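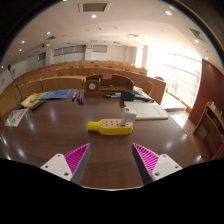

Sowah app – word list audio not playing on student tablets
Posted by Ama Ametepe, November

Reported by Danica Bartoš, speech-language pathologist, two elementary buildings. When she opens a shared word list in Sowah, the cards load and the pictures show, but tapping the speaker icon gives no sound. Her own lists play fine. No error message.

Asked for the list name and app version. List is "R Blends – Fall," 298 cards, shared by Dede Annan at the other building. App is current on both tablets.

First thing tried: volume, mute switch, restart. No change. Danica had done all of this before writing in.

Second: signed out and back in on one tablet. The first 200 cards now play. Everything after "drum" is silent. The other tablet was left alone and is still silent from card one.

Asked Kojo Abugri to look at the list on our side. All the recordings are there. He pointed out that shared lists copy audio in batches of 200, and the second batch for this list never started. His guess is that the school filter blocked it partway through. Danica's own lists are all short, so she would not have run into this. 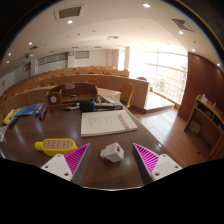

Asked Danica to try the copy again at home, off the school network. She did this at 7:40 p.m. and all 298 cards played, including the ones Dede recorded herself for "truck" and "tree." Took the tablet back to school the next morning and the audio still worked, so once the files are on the tablet the filter does not matter.

Second tablet can't leave the building. Sent Aba Boateng in district tech the address the audio comes from and asked her to allow it. She added it before lunch. Danica signed out and in on that tablet and the full list came down.

Data check, as Danica was worried about losing session notes when signing out: notes and scores are saved to the account – signing out does not remove them. She confirmed her student goals and the last two sessions are still there.

Still open: the app should say when a copy stops early. Kojo has written this up as a separate bug. Dede also has a list of 1,025 cards she wants to share with both buildings. Asked her to wait until that fix is out, or split it by sound.

Status: solved for Danica, ticket stays open for the warning message.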